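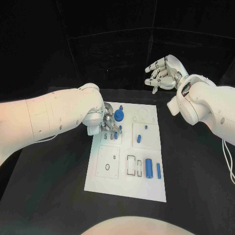 Fixture Postponement and Player Availability in a Regional Netball League

Project report submitted by Akinyi Kaijage and Awuor Mbwambo
Supervisor: Elmarie Mokgethi
January 29, 2023

1. Purpose of the project

This report examines how postponed fixtures affect the players available to clubs in the Gastcombe and District Netball League. The question was put to us by the league's fixtures secretary, Caroline Wanyama, after several clubs complained that rearranged matches had left them short of a full squad. The league wished to know whether the complaint was well founded and whether its rules on rearrangement should be altered before the next season.

2. Background

The league is played in two divisions between September and April. A match may be called off when a venue is closed, when travel is judged unsafe, or when a club cannot field seven players. Under Rule 15 the home club must offer a new date within 19 days of the original fixture. If the clubs cannot agree, the fixtures secretary sets the date, usually on a midweek evening.

Most clubs in the league train once a week and share their halls with other sports. Okoth Ladies and Dovska play at the same leisure centre, and a match moved for one of them often displaces a training session for the other.

3. Method

We compared the team sheets for each rearranged match with those of the same club's previous league match. A player was treated as regular if she had started at least half of her club's matches up to that point. We then sent a short questionnaire to club captains and received some 80 replies from captains, vice-captains and team managers. Adhiambo Rugemalira of the league office supplied the team sheets and checked our record of postponements against her own.

Matches awarded without play were left out. Friendly matches and cup ties were also excluded, as clubs are free to use guest players in them.

4. Findings

Away clubs were affected more than home clubs. Regular players were most often missing when the new date fell midweek, and shift work and childcare were the reasons most frequently given. Where the match was moved to another weekend, team sheets changed very little.

The defensive positions were the hardest to fill. Several captains reported moving a wing defence to goal keeper at short notice, and one Vunenano captain wrote that her side had played three rearranged matches with a different defensive pair each time.

Captains did not object to postponement itself. Their main concern was the late notice given of the new date.

5. Limitations

The team sheets do not record why a player was absent, and injuries could not be separated from other causes. The questionnaire was also answered more fully by first division clubs.

6. Recommendations

The league should reserve 2 weekends in the calendar for rearranged matches, one in each half of the season. Midweek dates should be used only with the written consent of the away club. Clubs sharing a venue should be told of any change on the same day as the clubs playing.

A copy of the full results table has been lodged with the league office.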